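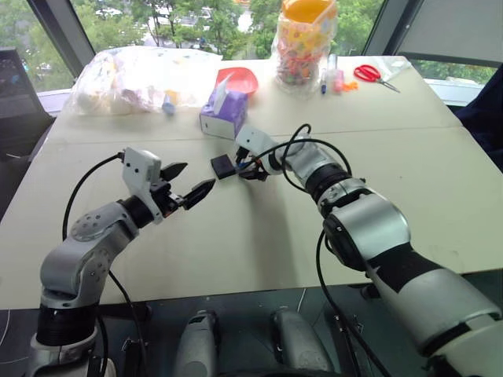

White rectangular table top, seen from the near edge.

Satero White Work Table
Sold by Prandora

We have stocked work tables for long enough to distrust most of what gets printed about them, so read the maker's sheet with us before you put one in your cart.

Satero calls the top "virtually stain proof." We left black coffee on one over a weekend and came back Monday to a faint tan ring. It faded after two rounds with dish soap, and most of it is gone now. Permanent marker was worse. Call it easy to clean and leave it at that.

The sheet gives a load limit of 500 pounds, spread evenly. Who loads a table evenly? Put a heavy vise on one corner and that number tells you very little. Primo Rinaldi in our shop won't recommend this table for anything that gets hammered, and he has talked a few customers out of buying it.

Then there's "tool-free assembly." The legs do go on by hand. The cross brace needs a hex key, and the one in the box is soft enough to round off. Use your own.

What we do like: the top arrives flat. We check each one with a straightedge before it ships, and returns for warping have been rare – far rarer than with the Flarnura table we used to carry at a lower price. The leveling feet turn easily and hold where you set them.

Details
Weight: 116 pounds boxed
Cartons: 2
Finish: white only
Leveling feet: included
Drawer: not available, whatever the old catalog says
Warranty: 3 years on the frame, top not covered

About that warranty. Scratches, chips and heat marks are all excluded, and so is "commercial overuse," a phrase Satero has never defined for us. We asked again in August. No answer yet.

Delivery is to the curb. The Chowdhury edge guard is sold separately and fits well enough, but it is overpriced for a strip of rubber and we'd wait to see if you need it.

Customer comment
"Fine for sorting and packing. It wobbled until I tightened the brace a second time. I doubt the finish will look this good in a few years." – Nikau Tapsell

Returns are accepted unassembled, in the original cartons. Return freight is paid by the buyer.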